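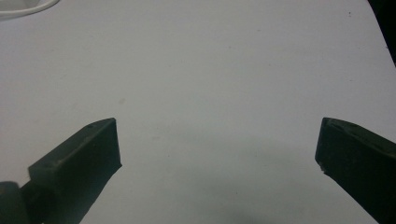
*Dark gripper fingers, spread wide over a pale surface.*

I first heard Botent through a wall. My upstairs neighbor had their second album on repeat all one August, and by the time the weather turned I knew every bass line on it and not one word of the lyrics. I finally knocked on her door to ask what it was. She handed me the CD, told me to keep the booklet dry, and moved out a week later. I still have it. Sorry, neighbor!

So when I got the chance to spend an afternoon with Seema Solanki, who sings and plays most of the keyboards on those records, I was a little nervous. I shouldn't have been. She made tea, asked whether I minded the dog, and put on a test pressing of the new one, *Anberg*, before I'd even got my coat off.

It's a strange record and I love it. The first two albums were club music, all hi-hats and big piano chords. *Anberg* is slower and a lot sadder, and for long stretches there's no drum machine at all. Seema says that happened because of the room. They rented a studio above a furniture store, and the owner downstairs asked them to keep the low end under control until closing time.

"We'd do vocals and strings all day and then the kick drum at 6," she told me. "By then we were tired, and half the songs didn't seem to want one."

The title track came together in 2 days, lyrics included. Others took forever. "Väisänen," the long one that closes side one, went through nearly 100 mixes, and Seema can tell you what was wrong with most of them (too much reverb, wrong reverb, a shaker she now hates with a passion). She played me an early version off her laptop and I have to say I liked the shaker. She gave me a look and closed the laptop.

We got talking about singles, and why there isn't an obvious one this time. The label wanted "Bromow" because it has a chorus you can shout. Seema wanted the title track. They went with "Bromow," and she's fine with it now, mostly. A 12-inch is coming with a dub on the flip that runs twice as long as the album version, and that's the one I'd tell you to buy. The bass drops out in the middle for what feels like a whole minute, and when it comes back it's a half step lower. I made her play it again.

What about shows? She'd love to. The band is up to six people these days, with a cellist and a second percussionist, and they've been rehearsing in pairs and sending each other recordings. She misses the noise of a full room, and she misses soundcheck too, which I've never heard a musician say before. Her plan is to play the album in order, take a break, then come back and do the old stuff loud.

I asked if that included the second album, the one from through the wall. She laughed and asked which song I knew best. I hummed the bass line, badly, and she had it by the third note.

*Anberg* is out now on vinyl and download. The "Bromow" 12-inch follows in August.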